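Notebook, June — van conversion, water and bed frame

Picked up after lunch. The Ikdale tank is strapped in over the left wheel arch, outlet facing the rear doors. Filled it to the 40 liter mark and left it while I worked on the bunk. No drop on the sight tube after two hours on level ground. I still want it checked on the ramp with the nose up, the way it will sit on most sloped pitches.

Bed slats: cut 32 mm off the two at the foot end so the locker lid clears. The lid now opens fully with the thin mattress on. With the thick one it rubs at the hinge side. Uyên La prefers the thick one, so the hinge gets moved, not the mattress.

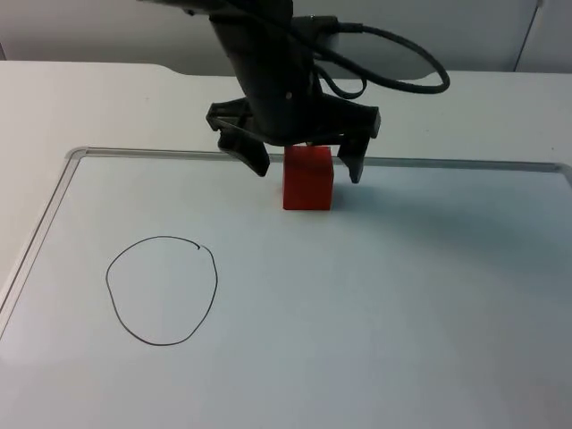 ## Pump and pipe run

Cletanora pump mounted on rubber feet behind the kick panel. First start was loud. Loosened the two rear feet a quarter turn and most of the rattle went, though a hum is left when the sink tap is barely open. Suspect the strainer is in backwards. Arrow on the body is molded so faintly that I had to find it with a fingertip.

- Feed to sink: done, clips every 200 mm
- Feed to outside shower: pipe in, fitting not crimped
- Gray waste: fall is too shallow past the step, needs a new bracket
- Drain valve: on order from Phùng, do not fill the tank to the brim until it is in

Weight so far with the tank empty, bed in and no gas bottle: nearly 200 kg of fit-out against the allowance. I had hoped for less. The Tandska door panels are the heaviest single item and could go back to the lighter board if Uyên agrees.

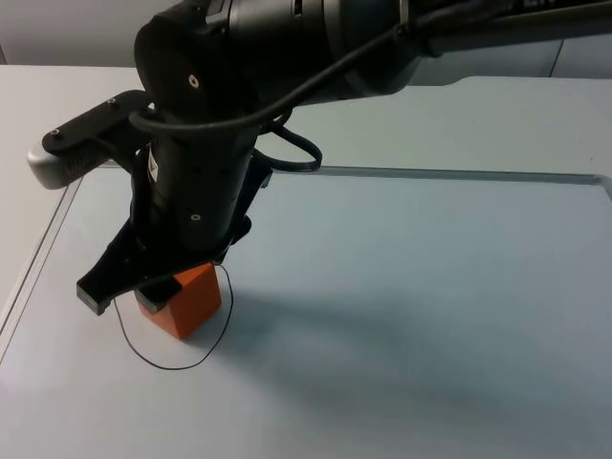

Wiring for the swing-out table lamp is the next job, and it is the one part of the layout I have redrawn more than once. The lamp bracket folds flat against the bulkhead for driving and swings over the table in camp, so the cable has to cross a moving joint. My first sketch ran it inside the tube, which means pulling the whole bracket to replace a wire. Changed to an outside run, same approach as the thin black cable on the arm in the photo, with clips on either side of the hinge and slack between them. Slack to be set with the lamp at full swing, then checked folded for pinching.

## Open items

1. Strainer out, turn around, retest at low flow.
2. Ramp test on the tank.
3. Hinge position for the locker lid, thick mattress in place.
4. Running total for parts is 1,246 before the drain valve. Receipts are in the blue folder, except the pump one, which I have to reprint.
5. Ask Uyên about the door panels before any more edging tape gets cut.

Stopped at 6:40. Tank left full to the same mark overnight, pump fuse pulled.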